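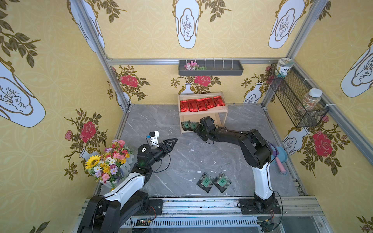 How to Wallpaper a Small Space Without Losing Your Mind

I have now papered a powder room, a hallway, the back of a bookcase and one very awkward closet, and I still get a little nervous before I cut the first strip. But small spaces are where I tell everyone to start! You need less paper, you can spend more on it, and if a seam goes wonky the only person who'll ever find it is you (and you will find it, every single day, while brushing your teeth).

My friend Hammad Hashmi asked me to write all this down after I talked him through his pantry over the phone, so blame him for the length.

What you'll need

Wallpaper, obviously, plus one more roll than you think
Paste, unless yours is pre-pasted or peel-and-stick
A level that's at least 2 feet long
A plastic smoother and a seam roller
A wide putty knife to cut against
A snap-off knife and way more blades than seems reasonable
A bucket of clean water and a big sponge
Primer made for wallpaper
A pencil, a tape measure and a drop cloth

I use a paste called Clernau that comes ready-mixed in a tub. Suvia is cheaper and I've used it too, but it grabs faster, and I like having time to slide a strip around. Whatever you buy, read the roll label first. Some papers want the paste on the wall and some want it on the back of the paper, and mixing those up is how I wrecked the better part of a roll in my hallway.

Step 1: Work out how much paper to buy

Measure the height of your wall, then look on the label for the pattern repeat. That's the distance before the design starts over again. Mine for the powder room was 20 inches, so I was trimming off big chunks from every strip just to get things to match up. Take your wall height and round it up to the next full repeat, add a few inches top and bottom for trimming, and that's one strip. Now see how many strips you get out of a roll.

Check that every roll has the same batch number, too. I once ordered an extra roll in January, months after the first ones, and the background was a different shade. You couldn't see it at night. You could really see it at breakfast.

Step 2: Prep the walls (sorry)

I know. I hate this part too. Take off the outlet covers with the power switched off at the breaker, fill the holes, sand the filler flat and wipe everything down. Then prime. I skipped primer in the closet and when I wanted to change the paper, half the drywall came along for the ride.

Let the primer dry for as long as the can says. I put mine on the evening before and go to bed.

Step 3: Draw a plumb line

Corners lie. Don't use one as your guide, even in a new house. My rolls are 19 inches wide, so I measure out 18 and a half inches from the corner, hold up the level, and draw a light pencil line from top to bottom. The first strip goes along that line and the extra bit wraps around into the corner.

Start somewhere nobody looks, like behind the door. You're going to end up back there, and the pattern almost never meets up with itself at the end. Mine has never once met up.
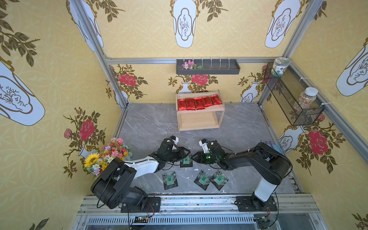 Step 4: Hang the first strip

Cut your strip, paste it, and if it's the kind you paste on the back, fold the ends in toward the middle with the pasted sides touching. That's called booking, and it lets the paper soften and stretch before it goes on the wall. Follow the label for how long to leave it. My usual paper wants 3 minutes and I set a timer on my phone, or I'll wander off.

Unfold the top half and line up the edge with your pencil line, leaving a little extra at the ceiling. Smooth from the middle outward, then unfold the bottom and keep going. Don't press like you're ironing a shirt! Gentle is fine, and small bubbles often flatten as the paste dries.

Step 5: Match the next one

Before you cut strip number two, hold the roll up to the wall and find the match. Big motifs are the easy ones, oddly enough, and it's the skinny stems and vines that give you away. I match at eye level first and let any tiny drift land down by the baseboard.

Butt the edges together, no overlap, and run the seam roller down lightly. Wipe off stray paste right away with a damp sponge — dried paste goes shiny and there's no hiding it.

Step 6: Turn the corners

Never try to wrap a full strip around an inside corner. Measure from your last strip to the corner at the top, middle and bottom, take the biggest number and add half an inch. Cut the strip to that width, hang it, and let the sliver go around. Then draw a new plumb line on the next wall and hang the leftover piece to that, covering the sliver.

Mohsin Cheema, who taught me most of this, tears the edge of the sliver so it feathers out under the top piece. I can't do it neatly so I cut mine.

Step 7: Trim

Press the putty knife into the edge and cut along it. Snap to a fresh blade after every strip, even if the old one feels fine. A dull blade drags and tears damp paper, and you can't untear it.

Put the outlet covers back once everything's dry, and keep the leftover paper rolled up somewhere flat and dry for patches. Mine lives under the guest bed.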